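Valentyna Kravets wants Trulville to stop buying toys. She runs the toy library on Forsberg Street, which lends playthings to families for 3 weeks at a time, and she would like the town to put money into it next year. I went in October expecting to be charmed, and mostly left with questions.

"People buy a thing, the kid plays with it for 6 days, and then it lives under the couch," she said. "We could be sharing."

Could we? I asked where the 6 days came from. She laughed and said it was her own two boys.

Membership is $50 a year. That is less than many parents spend at Christmas, but it is $50 up front, and the families who would gain most may be the least able to pay it. Kravets said there is a reduced rate. It isn't on the sign or on the website. "You have to ask," she said, and agreed that people don't like asking.

Then there is the matter of what kids want. My neighbor Alcides Rangel joined last spring with his daughter and quit by summer. "She cried every time we took something back," he told me. "So I bought her the same one. Now I've paid twice."

Kravets has heard this before. "Some kids cry. They cry at the grocery store too."

She claims lending cuts down on trash. When I asked for numbers, she said a similar library in Brusby had closed before anybody weighed anything. Siv Torvik, who helped run that one, was blunter on the phone. "Parents joined and they still bought toys. I did."

Would she try it again? "Maybe, with somebody else doing the cleaning."

Kravets plans to make her case to the town this winter. "Come back in a year," she said. I probably will.

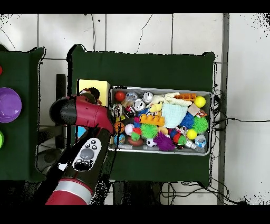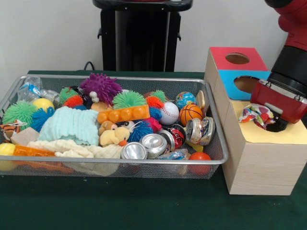 Soft toys, balls and cans together, in a metal tray (first photo) and a wire-mesh basket (second).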